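Demwood Worktable, Blond Wood-Grain Laminate

Item 1039
Made by Vurley
Height: 37 inches, fixed

We carry a lot of tables, and it's rare that one gets people in the shop talking, but the Demwood did it. It's a plain, pale, hard-wearing worktable that looks good enough to have in a room where you spend your whole day. If you've been working on gray or speckled counters for years, you'll be surprised how much brighter a corner feels with one of these in it!

The top is laminate with a blond wood grain, and the grain is what sold us. It's fine and a little wavy, with the lines running across the width of the table, so it reads as wood from standing height and still gives your eyes something calm to rest on when you're bent over a small part. Vurley offers the Demwood in 2 widths, and the pattern is the same scale on both (put a narrow one next to a wide one and they match nicely).

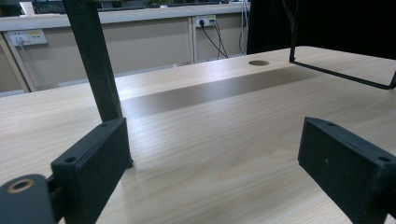

Demwood top in pale blond, with a beige lab bench and cabinets behind.

The finish has some shine to it. Overhead lights show up as brighter patches, and anything tall on the table will throw a shadow you can see clearly on such a light surface. Most of us like that, it makes the room feel lit. If you do close visual work all day and reflections bother you, ask for the Niteo top, same frame and same grain with a flatter finish. It takes longer to arrive, usually until the next batch in June.

Hatsue Yokoyama set up nine of them in a teaching lab and wrote to us afterward: "Small dark screws used to vanish on our old counters. On these I can spot them from across the aisle. I'd buy them again tomorrow."

Care is easy. Wipe with a damp cloth and a drop of dish soap, then dry with the grain. Skip scouring pads and anything gritty. Don't set hot pans or soldering irons straight on the surface, use a mat.

The legs bolt on from below and the wrench is in the box. Get a second person to help you flip it, the top is heavier than it looks. The feet screw in and out for uneven floors.

Fits with: Magnusson clamp-on lamp, Magnusson under-top drawer (wide table only), Vurley cable tray.

Questions about sizes or finishes go to Tormod Haugland at the order desk, mornings until 11.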